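Filtia plate episodes, release 2: README and fault notes

Please read this file before you use the recordings. Release 2 has the same episodes as release 1, but some of them are now marked as faulty, and the reason is explained below.

The recordings were made at the Sutby bench. One arm works on a table with brown paper and a grid of blue tape.
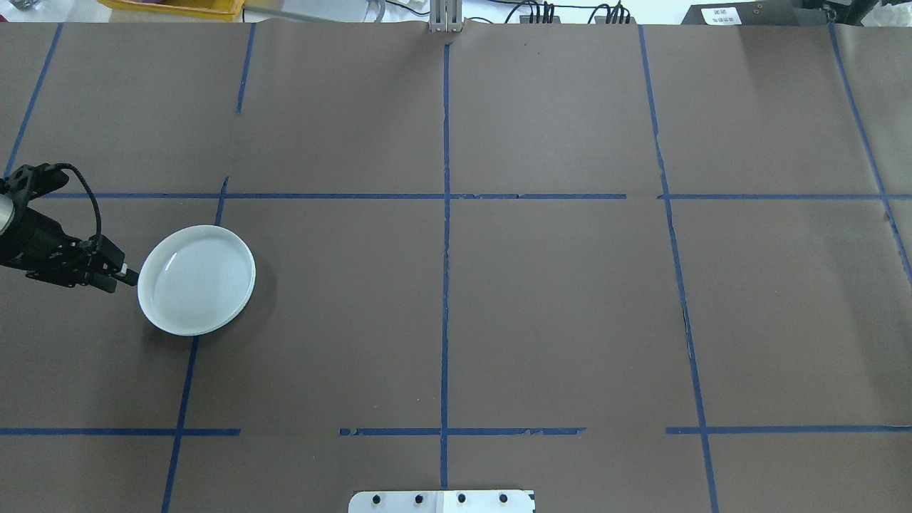
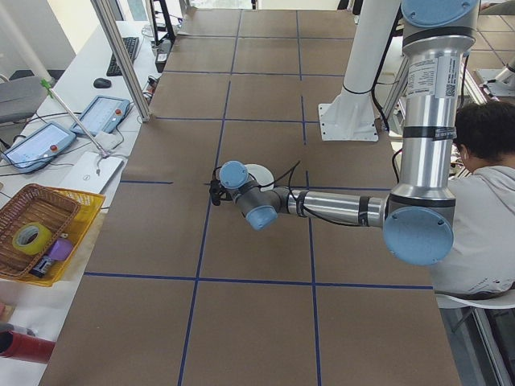
What is in the release

There are 1,600 episodes. In each one the operator asks the arm to take an object from one cell of the grid and put it in another cell. Every episode has the joint positions, the gripper command, the measured gripper opening and the video. The measured opening is the important signal for this note.

What went wrong

In 17 episodes the gripper closed on the rim of a plate and did not stop at the force limit. The command said "hold", but the measured opening continued to become smaller until the plate slipped out or the arm went into protective stop. One plate broke at the rim. No person was hurt.

At first we believed that the plates were too smooth, and we lost several days with rubber pads on the fingers. The pads did not help. After this we compared the log times and saw that the force reading was frozen in all the bad episodes. The last good value was repeated again and again, and the controller accepted it as new. So the limit was never reached in the eyes of the software.

The cause was the gripper cable. When the wrist turned far to one side, the cable was pulled at the connector and the contact was lost for a short time. The driver did not report an error for a short loss. It only kept the old value.

What we changed

The cable has a new connector and a longer loop at the wrist. The driver now stops the arm if the force reading is older than 100 ms. The Yurchenko replay tool makes the same check when it opens a file, and it prints a warning with the episode number.

These changes are valid for new recordings only. The files in this release were recorded before the repair.

How to use the marked episodes

The field force_valid is false for all frames with a frozen reading. Please do not train a grasp model on these frames. For work on fault detection they can be useful, and we kept them complete for this purpose.

In 9 further episodes the reading froze while the gripper was open. Nothing bad happened there, but the frames are marked in the same way.

Known problems

The time stamp of the side video can be late by one frame. The Flolldale copy of release 1 does not have the force_valid field and should be deleted. If you are not sure which release you have, look for the file faults.csv in the top folder. Only release 2 has it.

Last change of this file: Mar 29, 2018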